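Home | Syllabus | Notes | Lab sheets | Readings | Contact

Learning from Demonstration
Notes for Unit 6: Collecting examples with hand-held grippers
Kernonbridge, course notes by Daryna Melnychuk
Revised June 1, 2023

Read these before the lab session. The lab sheet assumes you know the terms in the first two sections and will not repeat them.

1. Where we are

In the last unit we trained a small policy on examples recorded by teleoperation. An operator moved a leader arm, a follower arm copied it, and we logged joint angles and camera images together. The data were clean in one respect: every recorded action was an action the robot could perform, because the robot had performed it. They were also slow to collect. A task that takes a person a few seconds by hand can take a minute or more through a leader arm, and the arm has to be where the task is.

In this unit the robot stays in the lab. A person holds a gripper in each hand and does the task directly. Cameras record what the person sees and how the grippers move. Later, software works out the path of each gripper and turns it into a sequence of actions.

The gain is speed and variety of places. The cost is that nothing stops the person from doing something the robot can't do. Most of the rules below come from that.

2. Terms

Demonstration. One attempt at one task, from a defined start to a defined end. Also called an episode. We use both words.

Observation. What the policy will be given at each step. For us this is the camera images plus the gripper opening.

Action. What the policy must output at each step. For us this is the change in position and orientation of each gripper, plus the target opening.

Pose. Position and orientation together, six numbers per gripper.

Fiducial marker. A printed black and white square pattern of known size. From one clear view of it, a calibrated camera can estimate where the marker is and how it is turned.

Dropout. A stretch of a recording in which no marker on a gripper can be read. Short dropouts are filled by interpolation. Long ones cause the episode to be rejected.

Scene. The arrangement of objects at the start of an episode, along with the furniture and background. Two episodes with the same objects in different rooms count as different scenes.

3. What a useful set of examples looks like

Suppose the policy will be asked to pick up an object from a table. If every demonstration starts with the object in the same place, the policy can do well on the training data without using the image at all. It learns a fixed path. Move the object a hand's width and it fails.

So the start has to vary. Vary the object position, the object orientation, the height of the table, the direction you approach from, the lighting, and what else is lying around. Vary them separately where you can. If the red cloth is only ever used with one kind of object, the policy may treat the cloth as a cue for that object.

The method of doing the task should vary much less. If one person always grasps from the left and another always from the right, a simple regression policy may average the two and reach for the middle. Policies that can represent several distinct choices handle this better (see Unit 8), but for the set you collect this week we will agree on one method per task and write it down first.

Recoveries are worth keeping. If you miss a grasp and correct it smoothly, leave the episode in and tag it "recovery." If you put the grippers down, talk to someone, or use your fingers on the object, discard it.

4. The Plamville set

We will refer to this set throughout the unit. It was gathered by Stefaniia Kravchuk and Reijo Harju and is available on the course drive under the name Plamville. It holds 3,190 episodes across 54 scenes. Episodes were sampled at 50 frames per second and later thinned for training.

The set has a known weakness. The first scenes were recorded before the written method was settled, and the grasp direction changes from one operator to the next. Exercise 2 asks you to find this in the data. Plot the gripper heading at the moment of closing, one color per operator. Do it before reading Kravchuk's notes on the drive, which give the answer.

The other thing to look at is episode length. A few operators are much faster than the rest. A policy trained on fast and slow examples together sees very different actions for nearly the same image. Harju resampled by distance traveled instead of by time, and the loss curves for both versions are in the folder.

5. Setting up a scene

Choose the work surface first and walk around it. You need to be able to lean over it from at least one side with both grippers extended.

Clear a route for your feet. You will be looking at the tabletop and will not see the floor well.

Decide what the task objects are and what counts as background. Write both on the scene card. Background objects may be moved between episodes but not during one.

Write the end condition so that another person could judge it from the last frame. "Hangers tidy" is too loose. "All hangers inside the bin, none touching the table" can be checked.

Record the calibration clip before the first episode and again after any break. Hold the grippers in view, open and close each one fully three times, then turn each wrist slowly both ways. Without this clip the gripper opening can't be scaled and the whole session is lost.

6. Keeping the markers readable
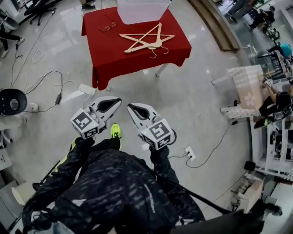

Marker tracking works on a simple principle: the more faces you print, the fewer wrist angles leave you with nothing to read. A single flat marker is lost as soon as the wrist turns far enough to put it edge-on to the camera. Our grippers therefore use cubes, and with the hands held out over the floor toward the table you get the top face of each cube and one other face in the same overhead view. That is the posture to return to at the start and end of every episode. Two readable faces give a pose estimate that is much steadier than one, because the small errors from each face can be checked against the known angle between them.

The common causes of dropout, in the order we meet them:

Sleeve over the cube. Loose cuffs slide forward when you reach down. Push them back or tape them.

One gripper crossing over the other. Plan two-handed tasks so that each hand stays on its own side until the handover.

Glare. A lamp or window reflected on the printed face washes out the black squares. Turn the table, or change where you stand.

Moving too fast. Blur is worst at the start of a reach. A slow first half second is usually enough.

Head turned away. The view follows your head. If you look up to speak to someone, the grippers leave the image.

Lesia Pasichnyk's script, check_tracking, prints the share of frames in which each gripper was found, and marks every dropout longer than the limit in the config file. Run it after the first handful of episodes in a new scene. Do not wait until you have finished.

7. Thin objects and overlapping objects

Hangers are a good test of everything above, and you will work with them in the lab. They have long straight arms, so a small error in grasp angle becomes a large error at the far end. The hooks catch on each other and on the edge of the cloth. When several are laid across one another, lifting the bottom one moves the rest, and the scene you planned for has changed halfway through the episode.

Solomiia Yurchenko's rule for piles is to take the top object first, always, and to pause briefly with the gripper closed before lifting. The pause gives the policy a clear point at which "approach" ends and "lift" begins. It adds a little to each episode and has been worth it on every set where we have compared the two.

For arranged layouts (a star, a row, a square) photograph the finished layout and keep the photo with the scene card. The operator who resets the table needs it.

See-through containers are harder than they look. Depth sensors often miss the walls, and in a color image the rim may be the only part with contrast. Enter from above the rim with some clearance, even if your hand could easily cut the corner.

8. Other people in the view

We record in rooms that are in use. People in the background are acceptable for this course if they have signed the Prirneo form, and feet and legs count as people. Check who is within view before starting, including behind glass. If someone who has not signed walks in, stop, discard that episode, and start again.

9. For the lab

Work in pairs. One person operates, the other resets the table and fills in the card. Swap halfway.

Each pair turns in one scene, its card, both calibration clips, the episodes, and the output of check_tracking. Rejected episodes go in a separate folder with the reason in the file name. Do not delete them.

Exercise 1. State the method and end condition for your task in no more than four sentences.

Exercise 2. Find the change of grasp direction in the Plamville set, as described in section 4.

Exercise 3. Take your longest dropout. Say which of the causes in section 6 applies, and show the frames just before and just after.

Exercise 4. Train the baseline policy on half your episodes, then on all of them. Report both results on the held-out starts, including failures.

Background reading is the Koval chapter on pose estimation, first half only. Questions about the drive or the scripts go to Lesia, and anything about the exercises comes to me.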